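Print this page | E-mail to a friend

Cups left on the tables at Heltemdale
By Nurhan Yaman, April

The Sudex dishwasher on the second floor is working again, so the paper plates have gone back in the cupboard. Please use the mugs where you can. We got through 400 disposable cups last month, and most of them were used once and left standing on a table with something still in the bottom.

Malte Rathjen has been going round at the end of the day and has asked for a bit of help with this. Cups with drink in them can't go straight into the recycling.

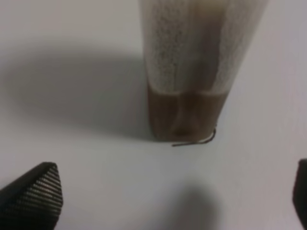
Tip the dregs into the sink by the window first – the small one, as the large one still drains slowly. Then stack the cup with the others in the rack. Reusable plastic cups go in the dishwasher, top shelf only, and there is room for 12 at a time.

Blue-sleeved cups from the Flukura counter downstairs need taking apart.
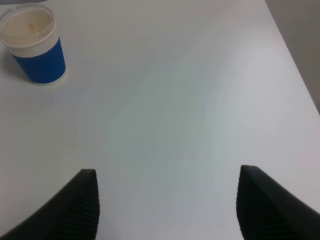

Sleeves come off and go in with the cardboard. Lids go in the clear plastics bin, and the cup itself goes in the tall bin next to the fridge. Apostolos Kouris has put new labels on all three bins.

Bottles should be emptied and rinsed too. Milky drinks smell by the next morning if they are left, and we have had complaints from room 19.

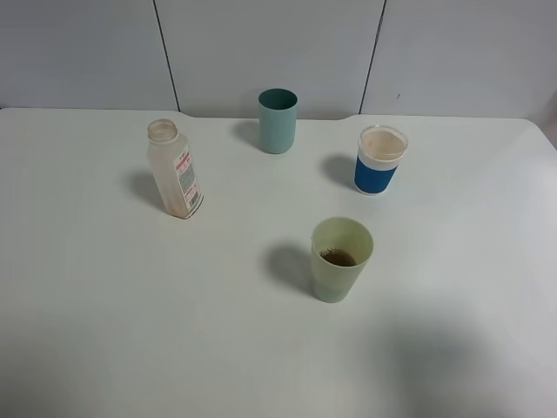
A bottle and three cups on the white table, one of them teal.

If you bring your own cup from home, please put your name on it. Unmarked ones will be kept on the shelf above the kettle until the end of the month.

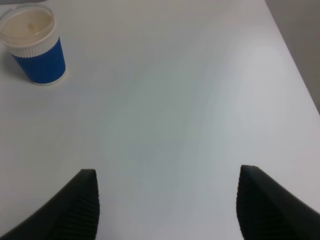 Blue-sleeved cup with its clear lid still on.

Questions about the bins to Apostolos, anything about the dishwasher to Malte.

We use cookies to improve your visit. Accept | Settings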